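I keep seeing the claim that a used textbook is always the smart buy. I bought 14 of them through Pestell over two years, so let me poke at that a little.

The price on the listing is never the price. Shipping, a "handling" line, then a buyer protection fee I can't switch off. One 663-page brick cost me more used than the new copy at Broten.

And "very good" means what, exactly? I've had very good with highlighter on every page. I've had very good that smelled like a basement. 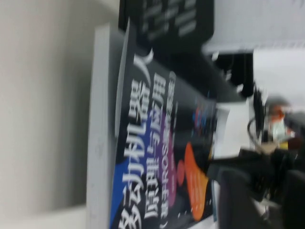
Then there's the edition problem. Sellers love to say the old edition is basically the same. Maybe for calculus. For anything with software in it, I'd want to see the table of contents first, and good luck getting a seller to send one.

Pestell says sellers get checked. Checked by whom? My last complaint got the same canned reply 2 times.

I still buy used, by the way. I just look up the new price first and skip any listing with a stock photo. If somebody has a spreadsheet proving I'm wrong, post it. So far all I get is "trust me, I saved a ton."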